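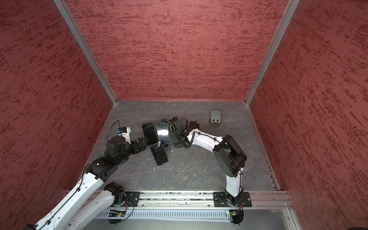
Kedir Gebreyes doubts that 100 demonstrations of anything tell a buyer much, and said so in a comment under the last version of this page: "Who was driving, and how many tries got thrown away?" Fair questions. We have kept both in mind.

22 Mar 2026
By the Weldu workshop desk

The Clamska is a two-arm bench cell for teaching by remote control. Both arms sit on one aluminium rail, each with a black gripper, over a grey marbled floor with red panels on three sides. You steer, it records, and you train on the recordings afterwards.

Phone sorting is the task most people ask for. Dark glass and mirror-bright screens are awkward to grasp and awkward for a camera, and four phones in a heap are worse than one lying flat. Vumine's brochure says a beginner can record 1000 usable runs in a week. We wouldn't plan on it. Allow 17 minutes to get used to the hand controls, then bin your first seven runs.

Supplied: two arms, rail, cable tray, floor and panels, phone holder on a round base. The Rastum hand controls are sold separately, which we think is cheeky.

Guiding the arms by hand is possible, but your fingers end up in the recording. Lead time runs into August.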